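Brush the Cat

I want to make a case for toothbrushes. Small ones, soft ones, the kind that fit over a fingertip, and for using them on an animal who would prefer that you didn't. I have been brushing the teeth of a gray cat named Prusis for two years now, and I have become the sort of person who brings it up at dinner.

Prusis came to me at age six with breath you could smell from the hallway. Our vet, Zainab Garba, lifted his lip, showed me the red line along the gum, and asked what I was doing at home. I was doing nothing at home. I had owned cats my whole life and the idea of brushing one had never come up, except in the pamphlet that gets handed over with the rabies certificate and goes straight into the glove compartment. He had a cleaning under anesthesia, lost two teeth, and came home wobbly and furious. Then I bought a brush.

What surprised me was how little skill it takes! You need pet toothpaste (never the human kind, which can make them sick), a brush or a bit of gauze, and the outside surfaces of the teeth. That last part changed everything for me. I had pictured prying his jaws open like a lion tamer. You mostly don't need to. The lip slides up, the brush goes in at an angle, you work along the gum line on the cheek side, and the tongue does a fair amount of the inside by itself. Prusis and I are done before the kettle boils.

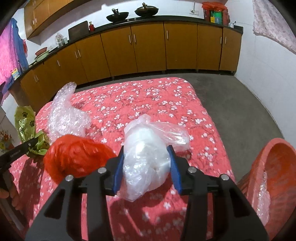
Bags on the flowered bedspread.

The getting there was slow, and I'd like to defend slow. For the first week he licked poultry paste off my finger and that was the entire program. The second week I touched a lip. We had 16 days of this before a brush went anywhere near a tooth, and on day 22 he let me do the big upper premolars on both sides, and I called my sister. People give up because they try the whole mouth on the first night, with the cat wedged under one arm, and both parties come away with bad memories. Start with the paste. Stay with the paste longer than seems reasonable. If he pulls away or seems sore, stop and have someone look at the mouth, because a brush on an inflamed gum hurts and he'll remember it.

Now, I know the objections. The first is that wild cats don't brush. True, and wild cats also don't see fifteen very often. The second is that dry food does the job. Some dental diets do help, and there are good ones, but the ordinary crunchy stuff in an ordinary bowl shatters at the tip of the tooth and leaves the gum line alone. I feed it. I don't expect it to clean anything, any more than I'd expect a pretzel to clean me.

The third objection is the serious one, and it's time. People have kids and night shifts and a dog who also has teeth. I take that seriously, and I still think we've been sold short by the all-or-nothing way this gets talked about. Every day is best. Every other day is still very much worth doing. If you drop it for a week in April when the whole house has the flu, pick it up again and don't confess to anyone.

I would also love to see clinics teach it out loud. A vet tech at the MacDonald clinic, where I take my mother's old terrier, spent a few minutes with my hand under hers, showing me the angle on a very patient dog, and I learned more from that than from all the videos I'd watched. I spent $200 on gadgets before that visit, and would gladly have paid for the lesson instead. Put it in the kitten appointments! Do it when they're small and think everything is a game.

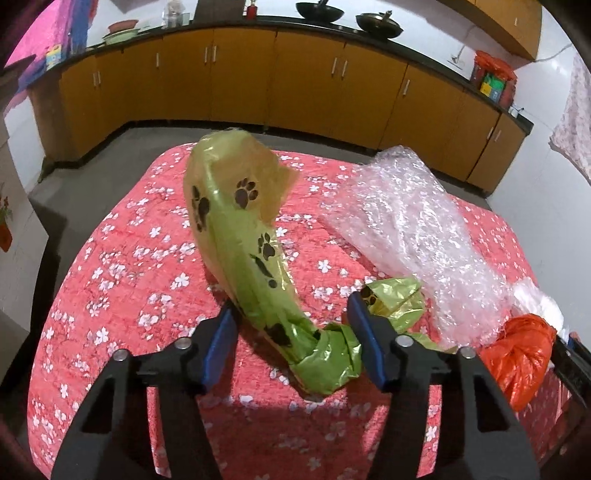 Harvey Leclerc wrote to me after an earlier column to say that I make it sound easier than it is, that his cat bit through two finger brushes and he has settled for dental treats and a yearly exam, and that he is tired of feeling guilty about it.

Fair enough, and I don't want him to feel guilty. A yearly exam puts him ahead of where I was for most of my life. But I'd ask him to try once more with a long-handled brush, the kind with a tiny head, which keeps the fingers well out of it. Some cats hate the rubber thimble and put up with bristles. Prusis was one of them. He still gives me a look when I reach for the tube, and then he sits down on the bath mat and waits for the poultry paste.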